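Speaker notes: Cooking for One Without Going Broke or Going Bonkers
Damian Tanner
Evening talk, upstairs room, 30 minutes plus questions

Say hi, wait for the folks at the back to find chairs. Thank the library for having me again. Ask who ate dinner standing up last night. (Put my own hand up.)

First slides. Leave them up while I do the intro.

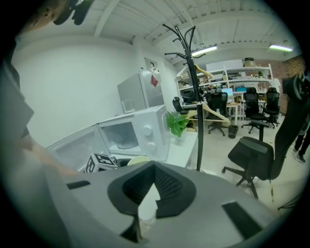
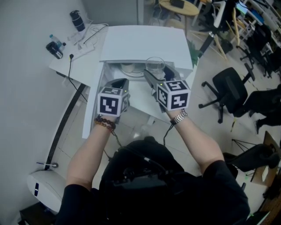
Slides 1 and 2: small kitchen corner with a microwave and mini fridge; glass bowl, hands at work.

OK so, my story, keep it short! I moved into the Jirkow building with one saucepan and a box of my aunt's recipe cards, and every single card said "serves eight." I made the bean stew anyway. I ate bean stew for 14 meals. I still can't look at a kidney bean without feeling a little tired.

What I want people to go home with tonight is that a recipe is a suggestion about amounts. You can cut nearly all of them down. Baking is the fussy one, and I'll get to eggs in a minute.

Halving and quartering. Go slow here, last time I rushed and a lady in the front row was still writing. A quarter cup is four tablespoons. A tablespoon is three teaspoons. So half of a quarter cup is two tablespoons, and half of that is one. Write it inside a cabinet door, that's where mine lives. Salt and chili: start with less than the math says and taste. Liquids in a pot go the other way, you need a bit extra in a small batch, the pan is wide and it steams off fast.

Eggs. Beat one in a cup, use half, and the other half goes in tomorrow's fried rice. Show of hands for who has thrown out half an egg. I did it for years.

Microwave section (people always perk up for this). Rice: a deep bowl, deeper than you think, or you'll be wiping starch off the turntable. Potatoes: poke them, please poke them. Fish: a lid or a plate over the top, low power, short bursts, and let it sit. My neighbor says microwaved salmon is a crime and then she ate two pieces of mine, so.

Shopping. The Surari market on the corner will sell you one carrot. One! Ask at the counter for 100 grams of ground meat, they won't blink. The big bags at Akpalu look cheaper and they are, if you finish them. I weighed what I tossed out in September and it came to around 1000 grams of salad greens. That's a lot of slime.

Freezing. Flat bags, labeled, date on it. Tell the mystery bag story if there's time: I thawed what I thought was tomato sauce for a pizza and it was strawberry. Bread goes in sliced. Ginger goes in whole and you grate it frozen, and this one usually gets a gasp from somebody.

Dretetti noodles, pass the packet around. They come in little nests, one nest is a lunch, two if you skipped breakfast. Boil, drain, butter, black pepper, whatever green thing is looking sad.

Slow down, drink some water.

Questions. Probably someone will ask about air fryers. I don't own one, so throw it to the room and let them argue. If it's quiet, ask what everybody's having tonight.

Handouts are by the door, pens back in the jar please, room has to be clear by 8:30.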